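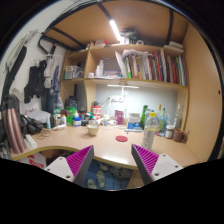
Handgreifer mit gerippten Fingern in Magenta, beide Finger geöffnet, vor dem Schreibtisch

Handgreifer mit Kamera selbst bauen und am Schreibtisch testen

Lesezeit: 4 Minuten

Diese Anleitung beschreibt den Bau eines von Hand geführten Greifers mit zwei nachgiebigen Fingern und einer Weitwinkelkamera. Man bewegt ihn selbst, die Kamera nimmt die Bewegung auf, und mit den Aufnahmen wird später ein Roboterarm angelernt. Der Bau passt auf einen normalen Tisch. Ein 3D-Drucker ist nötig, eigener oder der in der offenen Werkstatt.

Material

– flexibles Filament (TPU) für die Rippen, 200 g reichen mit Reserve
– festes Filament (PETG) für Griff, Schlitten und Montageplatten
– Linearschiene mit zwei Wagen
– Schrauben M3 × 12, dazu passende Einschmelzmuttern
– Kamera mit Fischaugenobjektiv
– Zugfeder, dünne Schnur, Heißkleber

Schritt 1: Finger drucken

Die Rippen müssen nachgeben, wenn man einen Gegenstand fasst. TPU langsam drucken, 20 mm/s sind bei meinem Drucker die Obergrenze. Füllung 60 Prozent, sonst knicken die Stege an der Spitze ein. Das Filament vorher trocknen. Fäden zwischen den Rippen mit einer kleinen Schere abschneiden, nicht abreißen. Die Farbe ist für die Funktion egal, ein kräftiger Ton hilft aber beim Auswerten, weil sich die Finger dann gut vom Hintergrund trennen lassen.

Schritt 2: Montageplatten vorbereiten

Jeder Finger sitzt auf einer eigenen Platte. Die Schraubenlöcher nach dem Druck mit einem 3,2er-Bohrer von Hand nacharbeiten. Die Platten zuerst lose anschrauben, den Greifer schließen und prüfen, ob die Spitzen gleichzeitig aufeinandertreffen. Erst dann festziehen. Steht eine Platte schräg, läuft ein Finger unter dem anderen durch, und kleine Deckel oder Tuben rutschen weg.

Schritt 3: Schlitten und Griff

Beide Wagen auf die Schiene schieben und über die Schnur verbinden, damit sie sich gegenläufig bewegen. Die Feder zieht die Finger auf, der Abzug am Griff schließt sie. Die Schnur am Umlenkpunkt mit einem Tropfen Heißkleber sichern. Bei meinem ersten Griff war der Abzug zu kurz, nach einer halben Stunde tat der Zeigefinger weh. Die verlängerte Form stammt von Mahfuz Samarakoon aus der Werkstatt in Trurnau und liegt bei den Druckdaten unter dem Projektnamen »Woko«.

Schritt 4: Kamera ausrichten

Die Kamera kommt mittig über den Griff und schaut nach vorn. Beide Finger müssen im Bild sein, auch wenn sie ganz offen stehen. Das runde Bild des Fischauges mit schwarzem Rand so lassen, ein Zuschnitt kostet genau die Randbereiche, die man für die Positionsbestimmung braucht. Fokus auf den Bereich vor den Fingerspitzen stellen und mit Lack fixieren. Automatische Belichtung ausschalten.

Schritt 5: Licht und Arbeitsplatz

Eine helle Leiste unter dem Regal genügt als Beleuchtung. Auf einer glatten Tischplatte spiegelt sie sich allerdings als weißer Fleck, und über diesem Fleck verliert die Kamera Details. Entweder die Leiste etwas nach hinten drehen oder mit einem Streifen Backpapier abdecken. Flaschen, Becher und Bücher im Hintergrund dürfen stehen bleiben. Die Software findet dort mehr feste Punkte als an einer kahlen Wand. Während einer Aufnahme darf sich im Hintergrund aber nichts bewegen.

Schritt 6: Erste Versuche

Mit einfachen Gegenständen anfangen:

– ein Becher mit Henkel, von der Seite gefasst
– ein flacher Untersetzer, am Rand angehoben
– eine hohe, durchsichtige Kunststoffflasche, unterhalb des Deckels gefasst

Der Untersetzer ist am schwierigsten, die Spitzen müssen dafür fast auf der Platte liegen. Durchsichtige Flaschen sind schlecht zu erkennen, ein farbiger Deckel hilft. Jede Bewegung ruhig und ohne Pause ausführen und erst danach die Aufnahme stoppen. Brauchbar war bei mir eine Serie ab 12 Wiederholungen pro Gegenstand, mit jeweils leicht veränderter Startposition.

Wartung

Die Schiene gelegentlich mit einem Tropfen Öl versehen. Rippen auf Risse prüfen, vor allem am Übergang zum Außenstreifen. Ersatzfinger am besten gleich mitdrucken – der Wechsel dauert nur wenige Minuten, der Druck die halbe Nacht.

14 Kommentare · 37-mal geteilt

Ähnliche Beiträge
TPU drucken ohne Fäden
Fischaugenkamera kalibrieren mit Schachbrettmuster
Linearschienen reinigen und schmieren
Offene Werkstatt Trurnau: neue Öffnungszeiten ab Mai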